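Setetti Planner: Frequently Asked Questions
Filed under: Software > Motion Planning > Help

We get a lot of mail from people setting up Setetti for the first time, and plenty more from folks who have used it for ages and just hit something odd. The answers below cover what comes up most. If yours isn't among them, please do write to us through the Ullgate support desk, and tell us which release you're on (you'll find it on the first line of the startup log).

What does Setetti do, and what does it leave to other tools?

Setetti takes a goal for the gripper, a model of the arm and a model of whatever is on the table, and works out a path between them. It doesn't find the objects for you. Most of our users pair it with Jakab, our perception package, which publishes object poses in the format the planner expects, but any source of poses will do as long as the timestamps are sensible. The low-level motor control stays with your arm's own driver, and we are very happy to leave it there!

Do I need a real arm to get started?

Not at all, and we'd gently suggest you begin without one. Everything in the tutorials runs in the Taltness simulator, and the same planning script will talk to a real arm later on once you change the one line that names the driver. Do go slowly on that first real run, though, with the speed limit turned well down and a hand near the stop button.

Why does the planner say "no grasp found" when the object is right there?

This is easily our most common question, and it comes up most with containers that have tipped over. An upright cup gives the grasp sampler a nice round rim to work with, and the default settings lean on that quite heavily. Once the cup is on its side, those rim grasps ask the wrist to come in almost level with the table, and the collision checker throws them out one after another until the list is empty.

The black mesh-textured container in the view below is lying diagonally, with its open end toward the lower right and the open jaw over to its left. For a pose like that, set the sampler mode to "side wall" and let it look for grasps across the body of the cylinder. It also helps to raise the sample count to 2000, which makes planning a little slower but gives the sampler a much better chance at awkward angles. 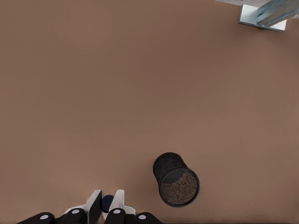

My container has something in it. Does the planner know?

Only if you tell it. Out of the box, Setetti treats a container as a single solid shape, which is fine for steering around it and not so fine for deciding how to lift it. If there is loose material inside, turn on the "keep level" constraint before you plan any upright carry, and set the contents flag so the speed limits come down too. With a container on its side, leave "keep level" off until you've planned the righting motion, or you'll be asking the planner to hold level something that isn't level yet (we have all done this, and the error message could be kinder).

Can I trust the poses Jakab gives me for dark or perforated objects?

With some care, yes. On real depth cameras, mesh walls let some of the readings through to whatever is behind them, and the fitted cylinder can come out too small or slightly turned. Try averaging over 11 readings before you pass the pose along. In Taltness you can read the true pose straight from the simulator, so it's a lovely place to compare the two and see how far apart they are.

Planning fails with error 283. What is that?

Error 283 means that the starting position is already in collision, at least as far as the model is concerned. Usually the safety margin around the fingers is too generous and one of them overlaps the table. Lower the margin a little at a time, and redraw the collision shapes after each change so you can see what moved.

Will my old scene files still load?

Files saved in release 62 or later load without any changes. For anything older, run the converter that comes with the installer, and keep a copy of the original until you've opened the new one and checked that the object names came across.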